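机器人来上班以后,大人们的工作有什么变化?

昆布里奇少年科普读本·工作与生活部分
适合九至十二岁读者阅读
更新日期:2025年7月11日

一、先从一只盘子说起

吃完晚饭,你把盘子从桌上拿起来,放进水池。这件事你大概三岁就会了,做的时候也不用多想。你的眼睛看到盘子在哪里,手伸过去,手指捏住盘子的边,轻轻一提,盘子就离开了桌面。

如果请一台机器来做同样的事,情况就复杂得多。机器要先知道哪一样东西是盘子,哪一样东西是桌子。它要算出盘子离自己有多远,还要决定从哪一边去拿。夹得太松,盘子会滑下去;夹得太紧,盘子可能会裂开。盘子要是换了一个位置,前面算好的结果就不能再用了。

所以,让机器学会收拾一张桌子,需要许多人工作很长时间。本文要介绍的就是这些人和他们的工作,以及当机器开始分担一部分劳动以后,一个单位里的人会遇到哪些变化。

二、什么叫作“自动化”

“自动化”这个词由来已久。简单地说,一件事情原来由人一步一步去做,后来改由机器按照安排好的步骤去做,就叫作自动化。

你身边有许多自动化的例子。洗衣机会自己进水、转动、排水、甩干。楼道里的灯听见脚步声会亮起来。电梯会记住每一层按过的按钮,再依次停靠。这些机器都没有手,外形也不像人,可是它们都在自动地工作。

机器人是自动化机器中的一类。工厂里最常见的机器人是机械臂。它像一条很长的胳膊,有几个能转动的“关节”,末端装着工具。有的工具是焊枪,有的是吸盘,有的是两根可以合拢和张开的“手指”。装着“手指”的工具有一个正式的名字,叫作夹爪。

过去的机械臂大多只会重复。工程师告诉它:先到甲点,再到乙点,合拢夹爪,回到甲点。它就照着做,一天做几千遍,每一遍都一样。前提是零件也必须每一遍都放在同一个地方。零件偏了一个手掌的距离,机械臂就会夹空,而且它自己并不知道夹空了。

现在的人们希望机械臂能够做更多种类的事情,例如整理餐具、叠毛巾、给货架补货。这些工作里的东西大小不同,软硬不同,摆放的位置也经常变化。要做好这样的工作,机器需要学习。

三、机器是怎样学习的

机器没有童年,也不会自己跑到厨房里去看大人做饭。它学习的材料要由人来准备。

常用的方法有这样几种。

第一种方法是写规则。工程师用计算机语言写下“如果看到什么,就做什么”。规则清楚,容易检查,但是生活中的情况太多,很难全部写完。

第二种方法是示范。一个人操纵机械臂,把一件事情完整地做一遍,计算机把每一个动作和摄像头看到的画面都记录下来。然后再做一遍,又做一遍。东西的位置要换一换,灯光要换一换,盘子的颜色也要换一换。计算机从许多次示范里找出相同的地方,慢慢学会在新的情况下应该怎样动作。

第三种方法是在计算机里练习。工程师先在屏幕上造出一个虚拟的房间,让虚拟的机械臂在里面反复尝试,练得差不多了,再到真实的桌子上来试。虚拟的杯子打碎多少只都没有关系。不过,虚拟房间和真实房间总有差别,因此最后的练习还是要在真实的房间里进行。

许多单位会把几种方法合起来使用。

小知识:机器的“眼睛”装在哪里?
人的眼睛长在头上。机械臂的摄像头却可以装在好几个地方。有的装在支架上,能看到整张桌子;有的装在手腕的位置,离夹爪很近,可以看清楚手指和物体之间的距离。你可以做一个试验:闭上一只眼睛,伸出两只食指,让指尖碰在一起。这样做是不是比睁着两只眼睛时难?从几个不同的位置看同一件东西,判断距离就会容易一些。

四、佩谢克公司的一年

为了让读者了解得更具体,编写组访问了佩谢克公司。这家公司在冯利镇,原来的主要业务是清洗和出租餐具。学校办运动会,社区办聚餐,都可以向它租用盘子、碗和杯子,用完以后再送回去清洗。公司共有227名员工。

从去年二月起,公司开始试用机械臂来做一部分分拣工作。送回来的餐具要先按种类分开:盘子和盘子在一起,碗和碗在一起。过去这项工作全部由人站在台子旁边完成,一班下来,员工的腰和手腕都很累。

公司没有一开始就把机械臂搬进车间。他们做的第一件事,是请分拣员把自己的工作讲一遍。

负责这个项目的罗斯季斯拉夫·舍夫奇克先生告诉编写组,他原先以为分拣就是“看一看,放一放”,准备用一个上午听完大家的介绍,结果听了整整四天。分拣员们会用手指摸盘子的边,检查有没有小缺口。他们拿起一摞碗时会轻轻晃一下,听声音就能知道里面有没有裂的。有些方法连分拣员自己也从来没有说出来过,别人问起时,他们要先做一遍,看着自己的手,才能讲清楚。

听完以后,项目组一共记下60条做法。其中有一些适合交给机器,例如把同样大小的盘子移到同一个架子上。还有一些直到现在仍然由人来做,听声音辨别裂碗就是其中的一条。

五、哪些工作变了

机械臂试用以后,公司里出现了几种以前没有的岗位。

示范员。示范员操纵机械臂做动作,供计算机学习。这项工作需要很大的耐心。手抖一下,或者走了神,这一遍记录可能就不能使用。示范员每做一段时间就必须休息,公司的规定里写明了休息的时间,组长无权缩短。

标注员。标注员坐在计算机前面,检查记录下来的内容。哪一段是成功的,哪一段没有夹住,哪一段中途碰到了别的东西,都要一一注明。试用的第一个月,标注员检查了1,127段记录,其中727段可以用来教机器,剩下的各有各的问题,另外存放。

维护员。维护员负责检查机械臂的关节、电缆和夹爪。夹爪上的垫片会磨损,电缆会因为经常弯曲而老化。维护员每天开工以前要检查一遍,收工以后再检查一遍,并在登记本上签名。

安全员。安全员的职责是保证人和机器在一起工作时不发生伤害。安全员有权随时让任何一台机器停下来,不需要先请示。

原来的分拣员中,有一部分人经过培训,改做了示范员和标注员。他们熟悉餐具,看得出一个动作做得好不好,因此学得很快。也有一部分人仍然留在分拣台,因为他们更愿意做原来的工作,公司尊重他们的选择。

六、大人们的担心

介绍新机器的书常常只写机器的好处。编写组认为,担心也应当写出来。

有的员工担心自己会失去工作。这种担心是有道理的。历史上每一次有新机器出现,都有一些工作变少了,甚至消失了。从前的城市里有人专门点路灯,黄昏时一盏一盏点亮,天亮时再一盏一盏熄灭。电灯普及以后,这个职业就很少见了。

佩谢克公司的做法,是在试用以前与员工签订书面约定,写明试用期间不因为机械臂而减少人员,需要学习新技能的人可以在上班时间参加培训,工资照发。员工也可以推选代表参加每个月的会议。第一次会议开了很久,有人提出的问题当场没有得到答复,被写进记录,留到下一次会议再谈。

年纪大一些的员工担心自己学不会。一位做了多年分拣的阿姨说,她第一次操纵机械臂时,心里想的是往左,机械臂却往右去了。她练习了两个星期才习惯。现在有新同事来学习,她会先让对方什么也不夹,只练习把夹爪慢慢张开,再慢慢合上。

也有人觉得工作变得冷清了。以前分拣台旁边站满了人,大家一边做事一边说话。分成不同的岗位以后,彼此见面少了。员工代表把这件事提了出来,公司便把各个小组的午休时间调到一起。

并不是每一个单位都会这样做。读者长大以后如果到有机器的地方工作,可以先问一问:这里的人有没有机会说出自己的意见?

七、练习用的房间

机械臂练习的地方与车间是分开的。搞技术的人习惯把它叫作工作站。一个工作站通常有一张桌子、一副支架和几台摄像头,机械臂固定在桌子旁边。桌上摆什么东西,由当天的练习内容决定。教机器认盘子时,桌上就摆盘子和托盘。花盆一类的物品也会出现在桌上,家里和饭店里的桌子本来就不会只放餐具。
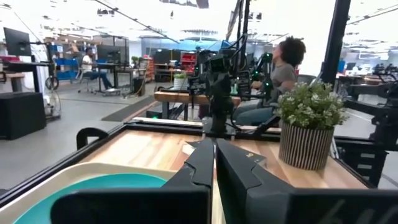
一个房间里可以有好几个工作站,每个工作站的任务可以不一样。有人坐在机械臂旁边,有人坐在计算机前面,做着不同的事情。走进这样的房间,需要遵守下面的规定,参观的同学也不例外:

1. 听从带队人员的安排,不单独走动。
2. 不跨过地上的标线。
3. 不触摸机械臂。机械臂停着不动时,也可能随时开始动作。
4. 长头发要扎起来,围巾和挂绳要取下来。
5. 看到红色的停止按钮,记住它的位置。没有危险时不要去按;发现有人可能受伤时,应当立即按下,并大声呼喊。
6. 不把食物和饮料带进房间。

第五条里的红色按钮叫作急停按钮。按下它,机器就会停止动作。有的同学会问:按错了会不会挨批评?佩谢克公司的规定是,任何人因为担心安全而按下急停按钮,都不受批评。

八、机器做得好的事和人做得好的事

机器不会觉得无聊。把同一个动作做上很多遍,它的速度不会变慢,也不会因为快要下班了就着急。太重的东西,太烫的东西,交给机器搬运比较合适。

人会应付没有见过的情况。假如送回来的餐具里夹着一副眼镜,分拣员马上就明白,这是某位客人忘记拿走的,应当收好,打电话去问。机器如果没有学过“眼镜”,就可能把它和勺子放在一起。佩内沃小学去年借餐具办活动,还回来的箱子里就有一副儿童眼镜,是分拣员发现并送回学校的。

人还要替机器的工作负责任。机器分错了餐具,它不会向客人道歉,也不会去想下一次应该怎样改进。这些事情要由操纵它、教它、管理它的人来完成。

九、词语解释

自动化:由机器按照安排好的步骤完成原来由人完成的工作。
机械臂:形状像胳膊的机器,有几个能转动的关节。
夹爪:装在机械臂末端、用来夹住物体的部分。
示范:人先做一遍,让计算机记录和学习。
标注:给记录下来的内容写上说明。
急停按钮:遇到危险时用来让机器停止的按钮。

十、想一想,做一做

请和一位家人或同学合作,完成下面的活动。

准备一只塑料盘子、一个托盘和一条干净的毛巾。请一位同学扮演机械臂,用毛巾蒙住眼睛,只用拇指和食指拿东西。另一位同学扮演工程师,只能用语言发出指令,例如“向左移动一个拳头的距离”“手指张开”“向下”“手指合拢”。目标是把盘子从桌上移到托盘里。活动时请把桌面周围清理干净,并有大人在旁边。

完成以后,交换角色再做一遍,然后把盘子换一个位置,用刚才的指令一字不改地再试一次。请把看到的结果写在练习本上。

还可以请家里的大人讲一讲,他们工作的地方有没有哪一件事是从前用手做、现在由机器做的。问一问他们,改变以后最不习惯的是什么。把回答记下来,带到班上与同学交流。

学校如需组织学生到佩谢克公司参观,请由班主任提前与公司接待处联系,每批学生须有两名以上教师陪同。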